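4.2 Shared work surfaces in rented rooms

The Travville survey covered 225 households that rent out at least one room by the month. We asked what furniture was supplied, who cleaned it, and what was written about it in the agreement. Tables came up more often than we had planned for. Beds and wardrobes are nearly always listed in the agreement, but a table in a common room is often left out, and tenants then work out its use among themselves.

Most of the disputes reported to us were small. They concerned scratches, things left overnight, and the hours when one person could spread out papers or tools. Deposits were withheld over table damage in 9 households — all of them places where the agreement did not mention the table. The highest sum withheld was 500 dollars, for a top that the owner replaced in full.

Color and finish also mattered to owners. Those interviewed in Lacson preferred light, smooth tops, and several said they had replaced dark ones when a tenant moved out. Figure 3 shows a top of the light, smooth type.

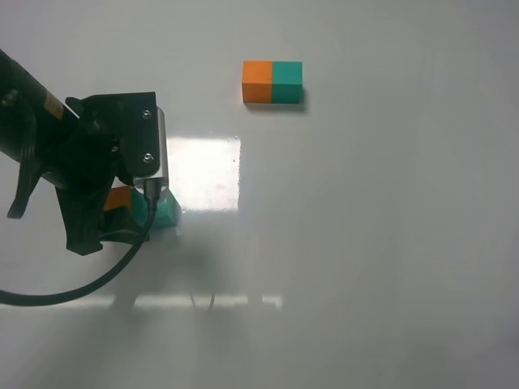 Figure 3. Pale gray-white tabletop with a smooth surface.

Genalyn Soriano told us that a light top had made no difference to how tenants treated it, and that what helped was a line in the agreement saying who pays for marks. Her view matches the written answers from Lacson, where agreements that named the table drew fewer complaints in August than those that did not.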